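How to Flatten a Rolled Poster Without Ruining It

Posted in: paper, storage, how-to. Tagged: posters, flattening, tubes, patience

You bought a poster. It came in a tube, and it has been in that tube since before you owned it, possibly since before you could drive. You pull it out, it unrolls for one glorious second, and then it snaps shut on your hand. Congratulations on your new paper telescope.

This page covers plain rolled paper posters: offset, screen print, the ordinary stuff. It does not cover anything backed on linen, anything painted on, or anything your family is currently fighting over. Those go to a paper conservator, and the conservator gets paid.

What you need

A clean table larger than the poster. Measure both. I skipped this once and ended up on the floor with the dog shut in the bathroom.

2 sheets of acid-free blotter or heavy interleaving paper, each bigger than the poster on all sides. I buy mine from Cantero, who will sell you a single sheet if you ask and will sigh while doing it.

A board for the top. Melamine shelving is fine. Plain plywood is not, unless you enjoy the look of wood grain pressed into a sky.

Weights. Books are traditional. Any book will do provided it is heavy and you don't plan to read it for two weeks.

Clean, dry hands. White cotton gloves look very professional and snag on every tear, so I gave them up.

Step 1. Let it sit in the room

Leave the tube in the room where you'll be working for a full day with one end cap off. Paper that has come in from a cold truck is stiff and cranky, and it will crack along the curl if you rush it. So will you, eventually.

Step 2. Get it out of the tube

This is where most of the damage happens. Don't pinch one corner and pull. Put a few fingers inside the roll, twist gently in the direction that makes the roll tighter, and slide the whole thing out at once. If it won't come, the poster has relaxed against the wall of the tube. Twist again. If it still won't come, cut the tube. Slit it lengthwise with the blade set shallow, working away from the paper. A tube costs less than a sandwich.

Look for tape while you're in there. Sellers love to tape the loose edge so it "won't unroll," and they love to use the kind of tape that is meant for plumbing. Do not yank it. Cut around it if it is only on the wrapper. If it is on the poster itself, leave it alone for now and write the seller a letter you will not send.

Step 3. Look at it before you flatten it

Unroll it a little at a time, face up, holding the edges with your palms. Write down every tear, pinhole, crease and mystery stain. You want this list for two reasons. You may need to complain to somebody, and later you'll want proof that you didn't put that dent there.

Check for a smell as well. Must means mold may be living in there, and a moldy poster should not be pressed up against your clean blotters or anything else you like.

Step 4. The first flattening

Lay one blotter on the table. Put the poster on it face down, so that the curl is trying to push its middle up at you and its edges want to stay on the table. Cover it with the second blotter, smoothing from the center outward with a flat hand. Set the board on top, then the weights, starting in the middle and working toward the corners.

Spread the weights evenly. A single encyclopedia in the center will give you a poster with a flat belly and four curly feet.

Now go away.

Step 5. Wait longer than you want to

Check after 13 days. I know. People write to me who checked after one afternoon and were disappointed, and I don't know what to tell them. A poster that has been rolled for thirty years is not going to change its whole outlook over lunch.

When you do check, take off the weights in reverse order and lift the board straight up. Don't slide it. If the edges still lift, put everything back with fresh blotters and give it another week.

What not to do

Do not roll it backward. Everyone wants to, and for a poster on heavy modern stock you'll get away with it now and then. On anything old, the ink layer is stiffer than the paper, and reverse rolling puts a ladder of tiny cracks right across the picture.

Do not iron it. I have heard from the low-heat people and from the towel-in-between people. I have also seen their posters.

Do not steam it in the bathroom. The gentleman who recommended this on the Jolness board has since taken up collecting coins.

Do not dry mount it. It will be perfectly flat, and it will be stuck to a piece of cardboard until the end of time, and anyone you try to sell it to will make a small sad noise.
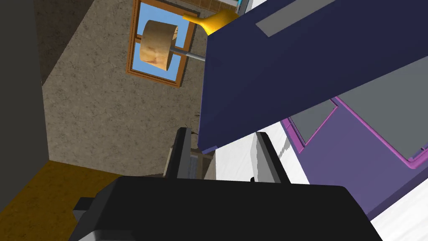 Storing it once it's flat

Having spent two weeks on this, you may be tempted to put it back in the tube "just for now." Please don't. Flat storage is the whole point.

The best answer is a flat file, meaning the wide steel kind that architects' offices get rid of when they move. Mine is a Sillier with five shallow drawers. I paid $200 for it and nearly the same again in pizza for the people who carried it upstairs. Measure your doorways.

The next best answer is a portfolio kept flat under the bed. Urance makes a decent one with a tie closure. The zipper version is handsome and chews corners, so buy the ugly one. Slip each poster into its own folder of acid-free paper, and do not stack so many that you have to tug to get one out.

A polyester sleeve is fine for posters you like to show off. Keep sleeves away from anything with chalk, charcoal or flaking ink, as the static will lift it right off the sheet. Cheap vinyl sleeves smell like a shower curtain and should be treated as one.

Keep the whole business out of the attic and out of the basement. A closet on an inside wall is dull and therefore perfect.

A word on framing

If it's going on the wall, ask for a mat or spacers so the paper doesn't touch the glass, and hinges at the top only. If the framer says the words "spray adhesive," pick up your poster and leave. You can be polite about it.

Questions I keep getting

Several of you asked about folded posters. Same method, same blotters, less success. The folds will soften but they won't vanish, and a lot of older movie paper was sent out folded in the first place, so there's no shame in it.

Someone asked how many posters can go under one board. One. I've done two with a blotter between them and got away with it, and I'm still telling you one.

And to the reader with 442 rolled concert posters in a garage: start with the one you like best, and please buy more shelving.

Last updated November 23, 1999. The blotter sizes were wrong in the August version. Sorry about that if you already ordered.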